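From: Alois Rainer
To: Runddale Innkeepers list
Date: Sunday, March 31, 2019
Subject: Re: [innkeepers] Moving off Gollex before the season

> We run a small place, 4 rooms, and we are still on Gollex for
> reservations. The renewal notice came and the price went up again.
> Has anyone switched to Rorero? I am mostly worried about losing the
> deposits we already have on the books for May, and about double
> bookings while both systems are open. Also, does it print the
> arrival cards or do you have to do those by hand?

We switched at the Rainer in January, so I can answer most of this.

The deposits came over without trouble, but not by themselves. Gollex lets you export guests and stays in one file and payments in another. Rorero reads the first file and ignores the second. I typed the deposits in by hand, which took two evenings. We had more than 300 stays in the file, counting old ones, and only a small part had money attached. If you are at four rooms you can probably do it in an afternoon. Check the cents. Gollex rounds on the export and Rorero does not, and we had a few guests whose balance was off by a penny until I fixed it.

For double bookings, pick a weekday night, close all rooms on the travel sites, do the import, look at each week of May on the screen next to your old calendar, and then open the rooms again from Rorero. Do not leave both connected. We did that for one night and got two parties for the corner room. One of them took the room over the kitchen at a lower rate and was nice about it.
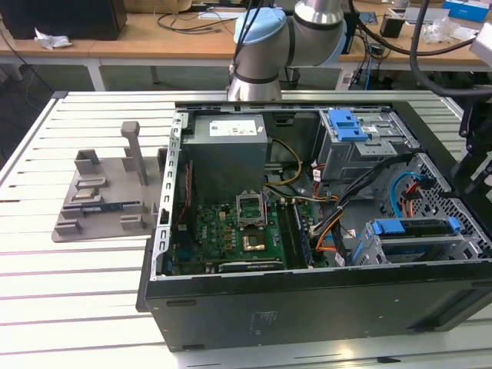
Arrival cards do print, but only in one layout, and the room number is too small to read at the desk in the evening. I asked support about it and they said it is on the list. We use the blank back of the card and a marker. You also need a desk computer that can keep up, as the calendar page is heavy. Ours could not, and I had put off dealing with it all winter. If yours is a tower with the side panel that comes off, like that one lying on its side, adding memory is a cheap thing to try first. The slots are the vertical strip to the right of the processor socket. Ours had 2 free and the calendar has been fine with more memory in it. Have someone look up the right kind for your board before you order.

Two other things you did not ask about. The housekeeping list in Rorero starts its day at midnight, so a late checkout shows as dirty on the wrong date. You can change this under Property, Hours, but it is not on by default. And the confirmation email goes out in the name of the account owner, so our guests were getting letters signed by my sister-in-law until I changed it.

On price, we pay less than we did with Gollex, but the first 3 months were discounted and I have only seen one full bill. Ask them to write down the regular rate before you sign. Gollex wants 30 days' notice, in writing, and they hold you to it.

If you want to see it running before you decide, come by the desk any morning after breakfast is cleared.

Alois
The Rainer, Runddale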